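Offload (aviation)

In commercial air transport, an offload is the removal of a passenger, a bag or an item of freight from a flight after acceptance and before departure. The term covers both voluntary cases, in which a passenger asks to leave the aircraft, and involuntary cases, in which the carrier, the pilot-in-command or a government authority requires it. It is distinguished from denied boarding, which applies to a passenger who holds a confirmed reservation but has not been accepted onto the aircraft, and from a no-show, where the passenger does not present at all. In load control usage the word also refers to the physical unloading of a hold at an intermediate station, a separate meaning not treated in this article.

Terminology

Usage varies among carriers. Some manuals reserve "offload" for persons already boarded and use "deletion" for those accepted at the counter but still in the terminal. Others apply a single term from check-in onward. A "gate offload" takes place between the boarding gate and the aircraft door. Where baggage alone is removed, the expressions "bag pull" and "baggage offload" are both common. Cargo removed for reasons of weight or volume is normally described as "bumped" or "left behind" and is rebooked under its original air waybill.

Grounds

The grounds for an involuntary offload are set out in the conditions of carriage and in the operator's ground handling manual. They generally fall under documentation, conduct, medical fitness, and aircraft performance.

Documentation offloads arise when a passport, visa or entry authorization is found to be deficient after acceptance. The destination state may also transmit a no-board instruction through an advance passenger information system. Because the carrier is usually liable for the cost of returning an inadmissible passenger, stations tend to act on such an instruction without further inquiry.

Conduct offloads are made on the authority of the pilot-in-command, normally on the report of cabin crew. Medical offloads may follow a consultation with a ground-based physician by radio or telephone.

Performance offloads occur when the take-off weight must be reduced, for example because of high temperature, a shortened runway or additional fuel for an amended alternate. Freight is removed first in most operators' priority lists, then standby passengers, then baggage or confirmed passengers. On a flight with 205 passengers accepted, a late change of runway may require only a partial freight offload, whereas the same change on a smaller type with no freight aboard affects passengers directly.

Procedure

The offload is initiated by a request to load control, which holds the flight open until the passenger count has been reconciled. The gate agent removes the passenger record from the accepted list, and the departure control system generates a baggage tag report. The load controller then amends the loadsheet. A last-minute change entry is permitted if the difference falls within the operator's tolerance. Outside that tolerance a new loadsheet is issued and the earlier edition is cancelled.

The crew is advised of the revised figure and confirms it by a cabin head count. Some carriers also require a search of the vacated seat and the seats adjacent to it, together with the overhead locker and seat pocket.

Baggage reconciliation

Hold baggage belonging to an offloaded passenger is ordinarily removed before departure. Exceptions exist where the separation was outside the passenger's control and the bag has been subject to additional screening, depending on the law of the state of departure.

The time needed depends on how the bags were loaded. In a containerized hold, the reconciliation system identifies the unit load device, which can be withdrawn and opened on the ramp. In a bulk hold the record may give only the compartment, and the loaders must check tags individually. At Vadport, where the Mekgate reconciliation system records a loading sequence for bulk compartments, the handling agent Hofstetter plans for 23 minutes for a single bag from the aft hold, including the return of other baggage and the refitting of the net.
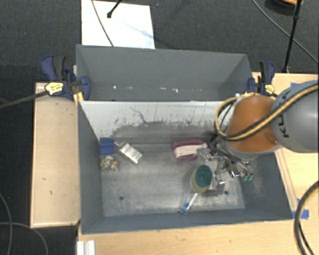
Effect on departure

An offload begun after the doors have closed usually results in the loss of the departure slot where flow control is in force. A new slot is requested once the revised loadsheet has been accepted. Delays are coded according to cause, and a baggage search is recorded separately from the passenger event that led to it. Grondier, a regional carrier, divides its offload records into four categories and allows up to three delay codes against one departure.

Passenger rights

Compensation depends on jurisdiction and on the reason for the offload. Where a confirmed passenger is removed for commercial reasons, such as overbooking discovered after boarding, many regimes treat the event as denied boarding and apply the same scale. Removal for conduct or defective documents generally carries no compensation, and the fare rules govern any refund. Performance offloads are less settled. Some regulators accept weight restriction as an operational cause outside the carrier's control, while others examine whether the restriction was foreseeable at the time the flight was sold.

See also

Denied boarding
Departure control system
Last-minute change
Loadsheet
Positive passenger bag match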